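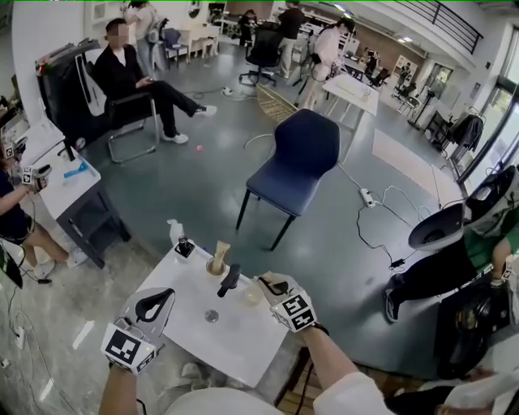
Temps de lecture : 7 min

La lettre de Vusari > Vie du plateau > Rangement

La petite table blanche et tout ce qu'on pose dessus

Par Evdokia Balaskas, le 16 juin

Chères toutes, chers tous,

Je vous avais promis pour cette lettre un article sur les plantes du couloir, et je le garde bien au chaud (il est presque fini, il me manque le nom d'une fougère). Mais j'ai passé ces derniers jours à penser aux petites tables blanches du plateau, et quand une idée me tient comme ça, autant vous l'infliger tout de suite. Vous êtes plus de 600 à recevoir cette lettre maintenant, certains d'entre vous n'ont jamais mis les pieds chez nous, et je me dis que parler d'une table est une façon comme une autre de vous faire entrer.

J'aime beaucoup ces petites tables. On les tire où on veut, on s'installe à côté, on y pose ce qu'on a dans les mains en arrivant, et la journée commence. Leur seul défaut tient à leur taille : tout y trouve sa place au début, et puis le début dure assez peu. Un petit flacon sombre à bouchon noir dans un coin du fond, un gobelet en plastique transparent où l'on a mis debout un ustensile en bois, un verre transparent vers le milieu, un petit couvercle rond en métal posé à plat devant. Chacune de ces choses est raisonnable prise toute seule. Ensemble, elles font qu'on hésite avant de poser un coude.

C'est de cette hésitation que je voudrais vous parler, avec quelques idées que nous avons essayées, quelques autres que nous avons abandonnées, et une ou deux sur lesquelles nous ne sommes toujours pas d'accord.

Les couvercles

Commençons par le plus petit. Un couvercle rond posé à plat, sur un plateau clair, ça a l'air de rien et ça se perd pourtant à une vitesse folle. Il glisse sous une feuille, il part dans une poche, il finit au fond d'un tiroir avec des piles. Savvas Psarras garde chez lui une boîte à couvercles orphelins, et je peux vous dire que la boîte est pleine. Il refuse de jeter quoi que ce soit tant que le récipient d'origine pourrait encore se manifester.

La règle que nous suivons (à peu près) est toute bête : le couvercle reste avec son récipient. Si on ouvre quelque chose, on pose le couvercle contre, assez près pour que les deux se touchent. Quand on débarrasse, on prend la paire. J'ai longtemps trouvé ça un peu maniaque et puis j'ai cherché pendant une demi-matinée le dessus d'une boîte à thé, et j'ai changé d'avis.

Les verres et les gobelets

Sur une même table, on a vite un verre qui sert à boire et un gobelet qui sert à tenir des outils, tous les deux transparents, tous les deux de taille voisine. Vous voyez venir la confusion. Tant que le gobelet contient une spatule ou un pinceau, on ne se trompe pas. C'est le jour où l'on sort l'outil que ça devient intéressant !

Kosmas Stergiou voulait mettre une étiquette. J'étais plutôt pour changer de contenant et prendre, pour les outils, un pot qu'on ne porterait jamais à ses lèvres : une boîte de conserve bien limée, un pot en grès, n'importe quoi d'un peu lourd. Nous avons essayé les deux. L'étiquette se décolle au bout de quelques lavages. Le pot lourd, lui, tient bien debout même quand on y plante quelque chose de long, et il a fini par gagner, au moins à l'étage. En bas, on est resté fidèle au gobelet et je n'ai pas insisté.

Une petite chose encore à propos des ustensiles en bois. On les range la tête en haut, le manche en bas, et on évite de les laisser tremper : le bois gonfle, puis il se fend, et on se retrouve avec des échardes dans la pâte à sel des enfants (ceux qui étaient à l'atelier d'août s'en souviennent, je pense, et je leur redemande pardon).

Le flacon du coin

Il y a dans la vie de toute table un flacon qui habite le coin du fond. Il est petit, il ne gêne pas vraiment, on tourne autour. Comme il ne gêne pas, il reste. J'ai connu dans mon ancien bureau un flacon d'encre qui avait survécu à deux déménagements et à un changement de direction.

Vangelis Karras propose qu'on retourne ces flacons pour lire l'étiquette une fois par mois et qu'on se pose la question franchement : est-ce que quelqu'un s'en est servi ? Si oui, il reste. Si personne ne sait, il part sur l'étagère commune, à côté de l'évier, où il a encore quelques semaines pour trouver preneur. J'aime bien cette étagère, d'ailleurs, on y fait de belles rencontres. J'y ai pris un cirage presque neuf au printemps.

Le vaporisateur

Les vaporisateurs, chez nous, vivent un peu cachés. Sur la photo en tête de lettre il y en a un blanc, à demi masqué derrière le coin de la table, et c'est exactement là que je cherche en dernier. Je propose depuis des mois de les accrocher par la gâchette à une petite barre vissée au mur. Savvas Kontogiannis m'oppose que la barre est loin et qu'on ne fera jamais le trajet, et il a sans doute raison pour lui, qui ne fait jamais aucun trajet. En attendant, si vous en prenez un, reposez-le sur la desserte de l'entrée. Elle est faite pour ça et elle s'ennuie.

Pour nettoyer un plateau blanc, au passage, pas besoin de produits compliqués. Un peu d'eau tiède, une goutte de liquide vaisselle, un chiffon doux, puis un second chiffon sec. On vide la table d'abord. Je sais bien qu'on peut contourner les verres avec le chiffon, je l'ai fait pendant des années - et j'ai eu pendant des années de jolis ronds gris à la place des verres.

Ce qui se passe dessous

J'arrive au sujet qui fâche un peu : les câbles. Ils pendent sous le plateau, près du bord de devant, et par terre, autour d'une multiprise blanche, il y en a d'autres qui s'emmêlent et filent vers la droite. Vous connaissez tous ce paysage, vous avez le même chez vous.

Nous avons fait venir deux systèmes pour voir. Le premier est une gouttière Oravec qui se fixe sous le plateau et dans laquelle on couche tout, multiprise comprise. C'est propre, c'est solide, mais il faut percer, et sur une table qu'on déplace souvent je n'ai pas très envie de percer. Le second, ce sont des attaches Jillell en tissu, qui se ferment sur elles-mêmes et qu'on rouvre quand on veut. J'ai une nette préférence pour les secondes, surtout parce que je peux les poser seule, à genoux, sans déranger personne avec une visseuse. Elles se font en plusieurs longueurs, prenez la plus longue, on peut toujours faire un tour de plus.

Pour la multiprise, le mieux reste de la rapprocher du mur et de ne pas la laisser là où l'on passe avec un plateau de tasses. Et si un câble doit vraiment traverser un passage, il existe des passe-câbles au sol qu'on peut m'emprunter, ils sont dans le placard 262, sous les nappes.

Et les chaises, tant qu'on y est

Plusieurs d'entre vous m'ont écrit au sujet de la chaise bleu marine, celle aux fins pieds de métal noir, pour savoir si elle était réservée. Pas du tout, asseyez-vous ! Elle est très confortable pour lire ou téléphoner, un peu basse si l'on veut travailler à une table. Pour les travaux minutieux, je vous conseille plutôt une chaise dont l'assise arrive à 46 cm du sol, et si vous ne savez pas laquelle choisir, essayez-les toutes, c'est un passe-temps agréable.

Un mot sur le tissu : on l'aspire avec la petite brosse, on tamponne les taches au lieu de frotter, et on évite de l'approcher d'une fenêtre en plein été, le bleu marine vire facilement. Pour le panneau en osier tressé qui se trouve derrière, un pinceau large et sec suffit. La poussière aime beaucoup l'osier, et c'est un travail assez apaisant quand on a un appel un peu long à passer.

Ce que nous allons essayer

Plania, qui nous a déjà dépannés pour les étagères, nous prête jusqu'en août des plateaux à rebord. L'idée est simple : tout ce qui doit rester sur une petite table est posé sur un plateau, et le soir on soulève le plateau d'un seul geste, on passe le chiffon, on repose. Si le plateau est plein, on choisit. J'y crois beaucoup pour les flacons et les gobelets, un peu moins pour les verres, qui auront toujours envie de voyager. Kosmas en a pris un pour chez lui et ne veut plus le rendre, ce que j'interprète comme un bon signe.

Si vous voulez tester aussi, passez me voir au premier ou laissez un message sur le poste 2258, en disant simplement quelle taille de table vous avez. Je rappelle tout le monde, parfois avec un peu de retard. Et si vous avez chez vous une méthode pour les couvercles, envoyez-la-moi, je la publierai avec votre prénom, à côté de la fougère si j'ai retrouvé son nom d'ici là.

Bien à vous,
Evdokia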